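**Visa and entry form portal: upload keeps failing (Flodik account)**

Sunday, March 24, 2024

Hi all, me again! I'm trying to send in my entry paperwork for Peltidora and the portal simply won't have it. I land in January next year for a longish stay, so there's no mad panic yet, but I'd love to get it off my desk (and stop dreaming about passport scans).

What happens: I log in, fill in the arrival page, add my passport scan, press Submit, and get "Document could not be checked at border desk". Error 1000, every single time. I've had 5 goes at it now, on two browsers, and once on my phone while the kettle boiled.

What I've tried so far:

- cleared the cookies and logged back in
- scanned the passport again in colour, much sharper
- changed the port of entry from Prondwood to Rahman and back again
- took the accent out of my surname, which felt rude but there we go

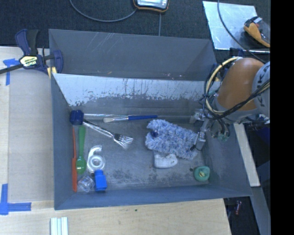
*Grey metal bin, with the robot arm reaching in from the right.*

**Update, same evening.** Bit of progress! If I leave the "previous refusals" box blank, the form gets as far as page 4 before it falls over. If I tick "No" it dies straight away. I haven't ever been refused entry anywhere, so "No" is the right answer and I really don't want to send a form to immigration with that bit missing. Could somebody look at that box first?

**Update 2.** Your reply said to try a smaller file. Did that, same error, sorry! I also tried with the return ticket page left off and it made no difference at all.

Two things I'd still like to know, please: does each failed go count as an application on my record, and will I be charged the fee again? My bank shows one payment pending and I'd rather it stayed at one.

Leaving this ticket open. I'm at my desk most mornings if you want me to try anything while you watch the logs.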